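Modlow House — Residents' Furnishings and Linen Meeting
Minutes, February 2020

Chair: Dragica Vukčević
Apologies: none received

1. Minutes of the last meeting
Accepted with one correction. The Celau order was for 40 pillowcases, as invoiced. The earlier figure of 10 was a typing error.

2. Laundry room
Dryer 7 is out of service pending a new door seal. Residents are asked to clean the lint screens after each load. The folding table will be moved to the window side once the shelf there has been taken down.

3. Linen budget
The balance stands at $1000. Two quotes for bath towels were compared, Celel and Giáp. Celel is cheaper per dozen but does not state fabric weight. Decision deferred until a sample has been washed.

4. Bedroom curtains
Widths were discussed at length. Full-width panels stay the standard for rooms where the bed stands against the window wall. Hem length to be checked before any further order — two rooms on the upper floor have panels that drag. 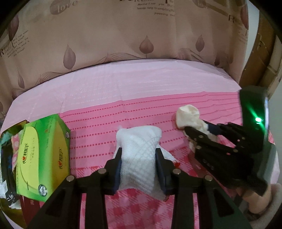
5. Folding and sorting on beds
Towels and socks may be sorted on the bed, provided the blanket is pulled flat first. Small items such as tissue boxes should go on the nightstand before sorting starts. The chair noted that a single cream sock is easy to lose against pale bedding, and that the brighter pink blanket with the dot rows gives a better background for pairing than the pale sheet. White towels to be folded first and stacked separately. Agreed.

6. Other business
Request for extra hangers noted. Storage closet inventory carried over to June.

Action: D. Vukčević to obtain the Celel sample and measure the upper-floor hems.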